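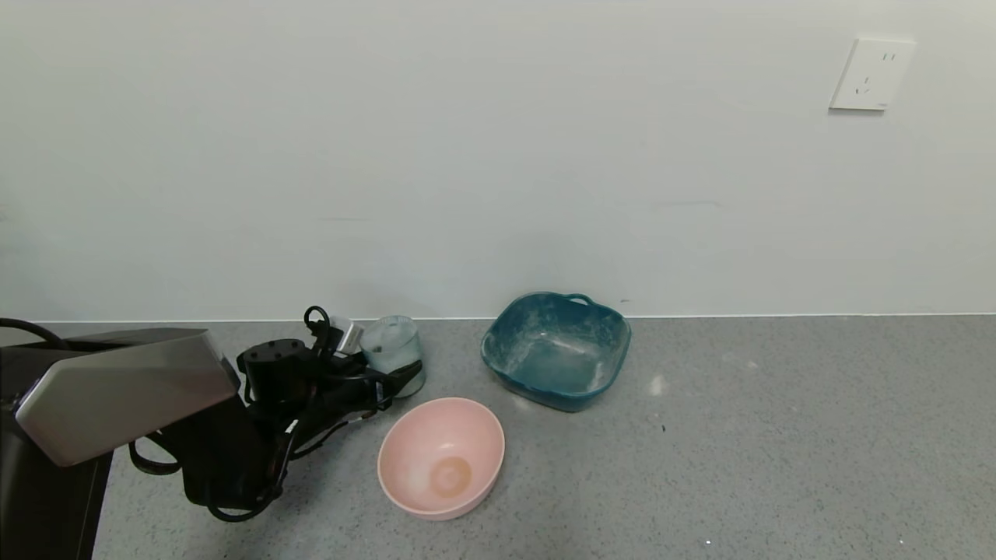
Plerkura extends hand-guided teaching programme to Prirnstead site

Jun 15, 2022

Plerkura has confirmed that its programme for teaching household tasks to robots by remote control will be extended to a second site, at Prirnstead. The work has until now been carried out only at the company's Harkidside laboratory, where operators have been guiding robotic arms through everyday jobs such as picking up cups, bowls and basins from the floor and putting them away.

Under the programme, a trained operator moves a pair of hand controls and the robot follows. Each attempt is recorded from start to finish, including the position of the arm, the opening and closing of the gripper and the view from the camera at the robot's head. The recordings are then used to train software which is intended to carry out the same task without an operator.

The Harkidside team has recorded 709 complete attempts at the floor-level task to date. The target for the first stage is 1,000, and the company expects to reach it before the Prirnstead site opens in November.

Quang Vi, who leads the teaching programme, said that work close to the ground had proved harder to teach than work at table height.

"An operator standing at a bench has a clear view of the object and plenty of room to approach it," he said. "When a bowl is on the floor and close to a wall, the arm has to come in low, and part of the gripper will often hide the thing it is reaching for. Our operators have had to learn a slower approach, and we now ask them to pause before closing the grip so that the recording is easier to use."

The containers used in the work are ordinary household goods. They differ in size, shape and colour, and they are moved to new positions between attempts. A pale, translucent cup can be difficult for a camera to pick out against a plain wall, and a wide basin must be gripped in a different way from a small bowl. Operators are asked to keep any attempt in which the grip slips and is then corrected, as these are considered useful for training. Attempts abandoned by the operator are stored separately.

A total of 33 operators have completed the company's induction, which lasts 3 days. The first day is given over to safety and to stopping the arm by hand. Operators then practise with the controls under supervision before any of their attempts are added to the main collection.

The hand controls are supplied by Aidoo, which has also agreed to provide a lighter version for use at Prirnstead. The change follows comments from operators at Harkidside, several of whom reported tired wrists towards the end of longer sessions. Session lengths have been shortened in the meantime.

Work at Prirnstead will begin with the same floor-level task, so that results from the two sites can be compared. Wiping and stacking tasks will be added once that comparison has been completed. Recruitment of operators for the new site will open later this year, and previous experience with robots will not be required. Details will be published on the Plerkura website.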